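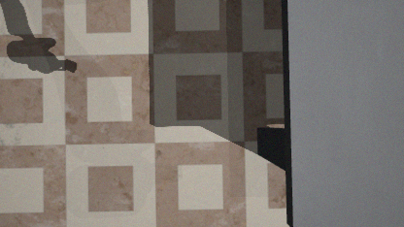 According to Blažena Danko, a fantasy sequel that needs a recap at the front has already failed, and the reader who needs one wasn't paying attention the first time. She put this in a comment under my last column, along with some remarks about my attention span that were fair, and I've been arguing with her in the shower ever since.

20 comments | 6 shares

So let me argue with her out here instead. I love the recap. I love those pages headed "The Story So Far" that sit before chapter one, and I think every series book after the first should have them, and I would happily pay a little extra for the privilege.

I came to this position through suffering. Last month I finally got my hands on the fourth Resorach book, which I had waited six years for. Six years! In that time I moved twice, changed jobs, got a dog, and read a frankly silly number of other novels about people with swords who don't trust their uncles. I sat down with a big mug of tea and opened to chapter one, where a man called Gramer was standing on a wall in the rain, feeling terrible about what he'd done at the ford.

Who's Gramer? What ford?

I kept going, figuring it would come back to me. It did not come back to me. By page thirty Gramer had met up with a woman who refused to look at his left hand, and the whole chapter hung on that. It was clearly supposed to be devastating. I could feel the devastation happening in the next room, like a party I hadn't been invited to. I finally gave up and went looking online, and the first fan wiki entry I clicked on told me, in its opening sentence, how Gramer dies. In book four. The one in my lap.

That's my whole case, really, but I've got room left, so I'll keep going.

The usual complaint is that a recap is clumsy. It squashes a thousand pages of lovely, patient storytelling into a few paragraphs and makes the whole thing sound ridiculous. Well, sure. Every fantasy plot sounds ridiculous when you squash it. "Having traded her name to the river, Ansa returned to the city disguised as her own grandmother" is a silly sentence, and also I teared up at that part when I read it properly. A recap doesn't have to be beautiful. The "previously on" reel before a TV show isn't beautiful either, and I have never once heard a friend say a season was ruined by it. It jogs your memory and gets out of the way.

Then there's the other complaint, Blažena's complaint, which is that a good writer should be able to work the reminders into the story. I've seen what that looks like. It looks like two brothers riding along a road, telling each other things they both know. "As you'll recall, our father was killed by the Tide Priests." I'm guessing he does recall! He was at the funeral! The third Resorach book spends most of its opening hundred pages doing this, and I'd trade all of it for 2 pages of plain summary and a quick start.

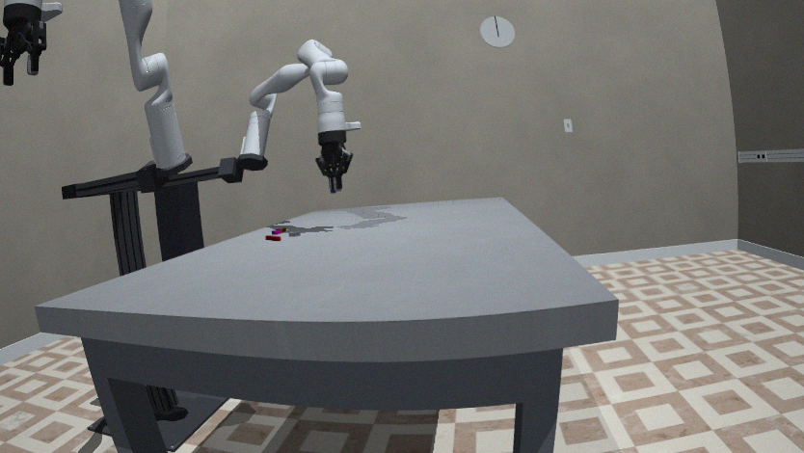 Doesn't a recap spoil the earlier books for people who pick up the series in the middle? It does, and they can skip it, since it comes with a heading on top telling them exactly what it is.

I also think we underestimate what a good recap can do when the author has a bit of fun with it. My favorite is in the second Lustside novel. The first book is told by Bartoš, a smuggler who lies to pretty much everyone, and when you open the sequel you find that he's written the recap too. He leaves out the part where he ran away. He describes the fire at the customs house as "an accident involving several people, of whom I was the tallest." If you remember the first book well, it's a treat, and you're grinning at every dodge. If you don't, you still get the shape of things, plus a strong feeling that you shouldn't lend this man money. I've read that recap more often than I've read some entire trilogies.

Other writers have done it as a letter home, or a court record, or a song with notes by a scholar who hates the song. I read one space opera (can't find my copy, sorry) where it was a ship's maintenance log, and the big tragic battle was down as hull damage, see attached. That gave me an actual chill. None of those are clumsy. You could cut them out and they'd stand up fine as little stories.

What I don't accept as a substitute is the character list. I know people are fond of them. But a list that says "Gramer, a captain of the Ninth" tells me nothing about the ford, and the ford is what I need. I know he's a captain. He's wearing the coat. Same with the map, which I do adore, and which has never helped me remember who poisoned whom.

And the rereading thing. There's always someone who says the proper way to prepare for a new book is to reread all the old ones, and I get it, I used to do that when I was nineteen and had whole summers. A series like Resorach is enormous. If I reread before each new volume, I'd read nothing else from now until May, and my dog would leave me. Some people do have the time and I'm glad for them. The rest of us are reading on the bus with a granola bar, and we bought the book too.

I did go back to book four in the end, by the way, knowing about poor Gramer. I found out about the ford from a very kind stranger on a message board who typed out the whole thing for me without giving anything away, in four paragraphs, with jokes. It took me maybe five minutes to read. The chapter on the wall hit me like a truck after that. I'd just like the publisher to print those four paragraphs, or something like them, in book five. They can leave the jokes in.

Share this | 20 comments

Related
The Lustside Books, Ranked by How Much Bartoš Lies
Stop Putting the Glossary in the Back
Why I Gave Up on Prophecies
A Good Word for the Boring Middle Volume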